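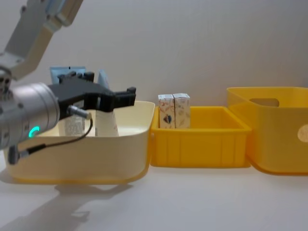
Black gripper, left bin, green light on the wrist.

How to check a share buyback against the cash flow statement

I got a message from a reader, Xuân Bùi, after my post on dividends, asking how I decide whether a company can afford the buyback it just announced. I started typing a reply and it got way too long for an email, so it's a page now. You need the latest annual report (the PDF, skip the press release), a calculator and maybe half an hour the first time. After that it goes much faster!

I'm going to use the report I had open anyway, from Grundach, which makes pumps and valves. Everything is in millions of dollars unless I say otherwise.

Step 1. Find the cash from operations

Search the PDF for "cash flow statement" and keep hitting next until you land on the full page with the columns of numbers. You want the line called "net cash from operating activities" or something close to it. Grundach has 2,460. Write that down. Please don't grab net profit from the front page instead (I did that for years, and my answers were garbage).

Step 2. Take off what they spend on the business

A bit lower down, under investing activities, look for "purchase of property, plant and equipment." It'll usually be in parentheses, meaning money going out. Grundach spent 1,000. So 2,460 minus 1,000 gives you 1,460, and that's the free cash flow. Some companies split this into several lines, with software on its own. Add them all up. Leave acquisitions out for now but make a note if there was a big one, and do the same with lease payments, which tend to hide down in the financing section. I take those off too when they're large.

Step 3. Work out the dividend bill

Grundach pays 40 cents a share and has 1,000 million shares, so the dividend costs 400. You can check that against "dividends paid" under financing activities. If the two don't match, it's normally timing: the dividend was declared in one year and went out in the next. I use the newer per-share number, seeing as that's the one they have to pay going forward.

Step 4. Now the buyback 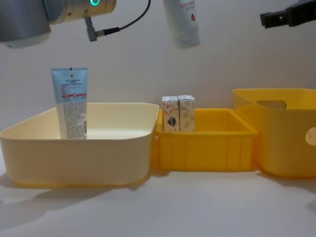 The announced amount is a ceiling, so read the sentence around it for the words "up to" and for how long the program runs. Grundach said up to 300 over twelve months. I do my sorting on paper with three boxes drawn side by side, same idea as the three storage containers lined up on that white tabletop: dividend on the left, buyback in the middle, whatever's left over on the right. For Grundach that's 400, then 300, then 760. If the right-hand box is comfortably above zero, the buyback is being paid for out of this year's cash. If it's negative, go look at whether borrowings went up, and if they did, you know who's paying.

Step 5. See how many shares really go away

This is my favorite part! Divide the buyback by the share price. At $40 a share, 300 million dollars gets you 7.5 million shares, or 0.75 percent of the company. Then find the share count note and see how many new shares were handed out to staff. Dubey, which I looked at in January, spent a fortune on buybacks and ended the year with more shares than it started with. I was pretty grumpy about that one.

A few things that trip people up

Check the units at the top of each table. Utovska reports in thousands, and I once had it down as the biggest company in Europe for an entire evening.

Look at more than one year. A customer paying early, or a pile of inventory getting sold off, can make the operating line look great once. I like to see three years next to each other.

If the company has debt coming due soon, the leftover box may already be spoken for. Search for "maturity" and there's usually a table by year.

I keep all of this in a plain spreadsheet, one row per company per year. Grotov is next on my list, and their report has the cash flow statement on page 300-something, so that'll need coffee.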